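Caravan Handling for New Owners
Session 4: Loading the van and getting the noseweight right

Welcome back, everyone, and well done for getting through the hitching practice in all that drizzle. These notes go with Thursday evening's talk at Ovthorpe, and I've put in a few bits I ran out of time for, so please don't worry if something looks new to you.

Let's begin with the plate, usually found by the door. Our training van, the Salian, has a maximum laden weight of 1,646 kg on its plate, and everything counts towards it: the van as it left the factory, the awning, the gas, the tins of soup and the folding chairs you swore you'd left at home. Take away the weight of the van in running order and you have your payload, and most people are rather shocked at how small it is.
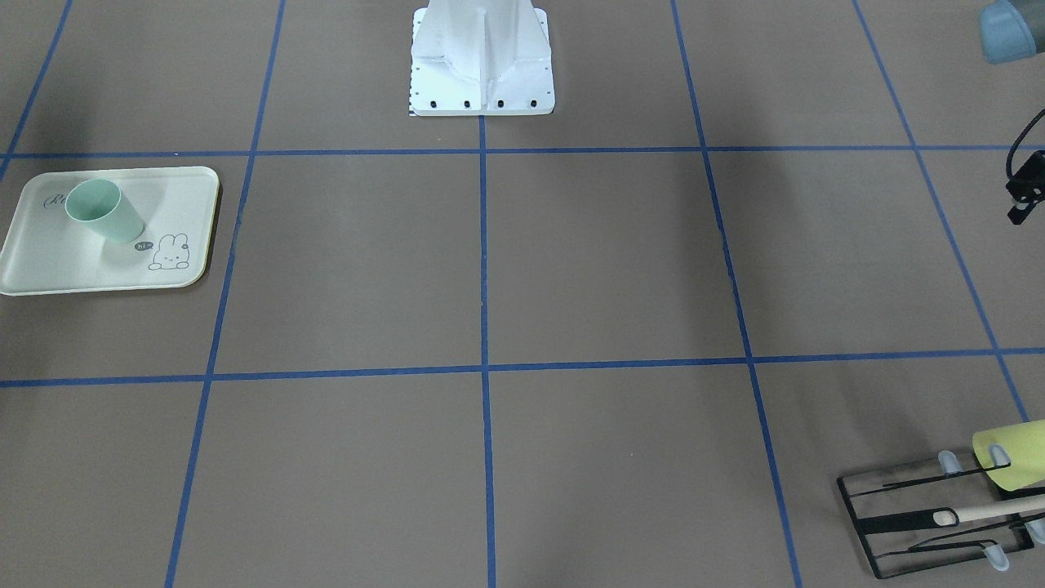
But surely the makers leave a bit of slack in that figure, so would a few extra kilos really matter? It came up from the back row, and I was glad of it, as I'm sure plenty of you were wondering the same. My answer is that any slack is theirs to know about and not ours to spend. The plate is the limit. If you're over it you're over it, whether by a kettle or a generator, and it's you who will be standing on the hard shoulder explaining yourself.

Where the weight goes

Once you know how much you can carry, the next job is placing it. Heavy things go low down and over the axle, medium things go on the floor just in front of or behind it, and only light things (bedding, crisps, the children's swimming towels) go in the top lockers. Do fasten the lockers before you move off. I have had a cereal packet open itself over a whole carpet, and we were finding the stuff until May.

Water deserves a paragraph of its own. A full 40 litre carrier weighs 40 kg, near enough, and it rolls about if you let it. Travel with it empty unless you have a good reason to do otherwise, and fill up on site.

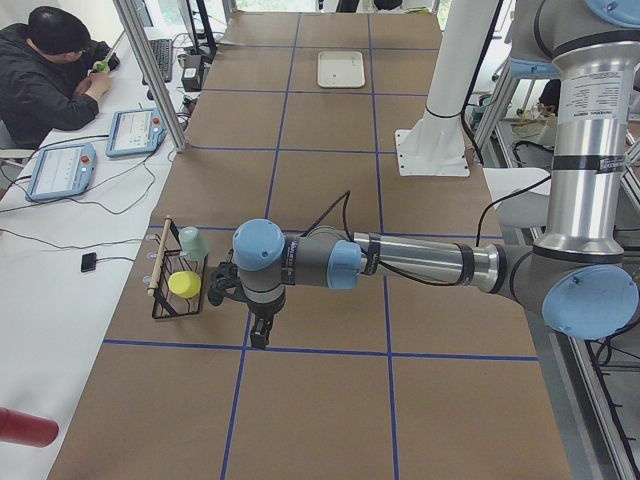 Leverage is the part people find hardest, so let me have another go at it. A heavy toolbox right at the back of the van pulls on the axle far more than the same toolbox placed beside it, and once the tail starts to swing it will keep on swinging. Think of holding a bag of shopping close to your chest and then at arm's length. The robot arm in the picture has the same thing to cope with: its forearm sticks out sideways from the big blue elbow, with the wrist and gripper hung at the far end, and all of that has to be held up from the elbow. Your rear locker is out at the end of the forearm, so to speak. Keep it for the step and the levelling ramps, and even then think twice.

Measuring noseweight

Noseweight is the downward push of the caravan's hitch on the car's towball. Too little and the van will feel light and skittish, too much and the back of the car sags and the steering goes vague. You have to stay within the lowest of the limits given for the car, the towbar and the van's own hitch. For our training pair, the Salian and the Denach towbar, that means up to 80 kg.

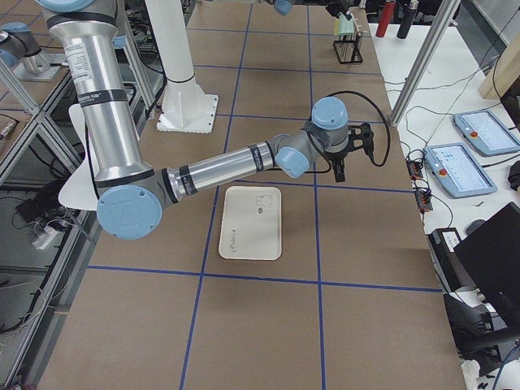

Load the van exactly as you would for a trip before you measure, gas bottles included, and park on level ground with the wheels chocked. Put the gauge under the hitch, wind the jockey wheel up gently until the gauge is taking all the load, and read it off. We use the Grikorov gauge, the one with the red handle, and you're very welcome to borrow it. If the reading is too high, move something from the front locker back towards the axle - never right to the rear - and measure again.

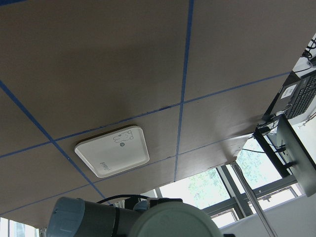 Could I not just use the bathroom scales, one of you wrote on the feedback sheet, with a bit of wood cut to length? Yes, you can, and I did for years! Stand the wood upright between the scales and the hitch, cut it so the van sits level at its proper towing height, and put a board over the scales so you don't crack the glass. Check first that they read high enough.

For next time, please bring your car handbook and a note of the figures from your own van's plate. We'll be doing tyres and pressures, so old clothes are a good idea, and the side gate will be open from half past six.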